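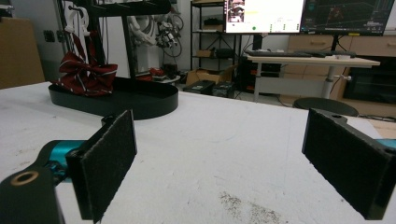 The Brerlow league should go back to playing its club final over two legs.

Since September the final has been a single match at a neutral ground, and the case for it was mostly travel. Fair enough. Velach to Pliltarska is a long drive for amateur players who work Monday morning. But one drive every spring is a small cost next to what the clubs gave up.

A home leg is the biggest gate of the year. Imad Yammine, who coached Velach for 3 seasons, told me the club paid for its physio out of that one afternoon. At a neutral ground the two finalists split what is left after rent, and the crowd is thinner because half the regulars stay home.

Then there is the rugby. With 49 points scored across the two legs of the last old-style final, the second match was open from the kickoff, as one side had to chase. A single final tends to be kicked to death. Coaches play for territory and wait for a penalty.

Some people say a two-leg final confuses casual fans. I doubt it. Anyone who can follow the offside line at a ruck can add two scores together.

The clubs vote on next season's format before the spring fixtures are set. Radu has already said it will back two legs. I hope Velach does the same.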